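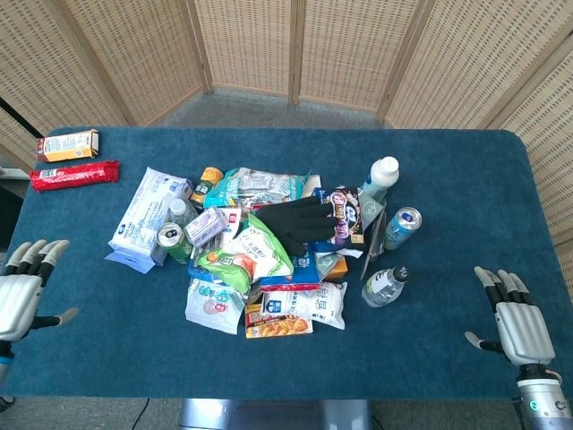
Muvano Shelf Prices

Prices and pack sizes for packaged groceries and household goods, copied by hand from shelf labels in the towns of Alarcón and Zornano. Compiled by Benjamín Villalba.

What is in it

The data set has 712 rows in one file, prices.csv. Each row is one product in one store on one visit. There are 3 stores and 50 product types, such as potato chips, cookies, bottled water, dish soap and paper towels. Not every store stocks every type, and some types have several rows for a visit when more than one pack size was on the shelf.

Columns

row_id: whole number, never reused
store: A, B or C
town: alarcon or zornano
visit: visit number, starting at 1 for each store
type: product type, spelled as in types.txt
label_text: product name as printed on the shelf label
pack_size: number only
pack_unit: g, ml or count
price: shelf price including tax
promo: yes, no or blank
unit_price: price per kg, liter or piece, calculated from the columns before it
note: free text, mostly blank

Files

prices.csv: the main table, UTF-8, comma separated, decimal point
types.txt: product types, one per line
stores.txt: store letters and floor area class
unit_price.py: recalculates the unit_price column
CHANGES.txt: corrections by version

How it was collected

I wrote down label prices on paper and typed them in the same evening. Visits were on Monday mornings before 11. Stores A and B are in Alarcón and store C is in Zornano. Store names are left out.

If a label was missing, I used the price on the receipt when I bought the item. Those rows have "receipt" in the note column. Otherwise the product was skipped for that visit.

Multi-buy offers are recorded at the price of one item, with promo set to yes and the offer text in the note. Loyalty card prices are not included.

Known problems

Pack sizes for paper goods are hard to compare. Some labels give sheets and some give rolls. I entered whatever the label said, so unit_price for these types should not be used across brands.

The promo column is blank for the first visit to store C. I had not started recording it there.

Drinks sold in multipacks use the total volume in pack_size. Version 2 had the volume of a single can in a few rows. These were fixed in version 3.

Fresh food, frozen food and alcohol are not covered.

Using the data

The file opens in any spreadsheet program. To rebuild the unit prices, run:

python unit_price.py prices.csv

The script needs no extra packages. It overwrites the column in place, so keep a copy if you have made edits.

License and contact

CC BY 4.0. Please credit "Muvano Shelf Prices, B. Villalba". Corrections can be sent through the issue tracker on the Plonungate page. Include the row_id. The next version is planned for October and will add a second store in Zornano.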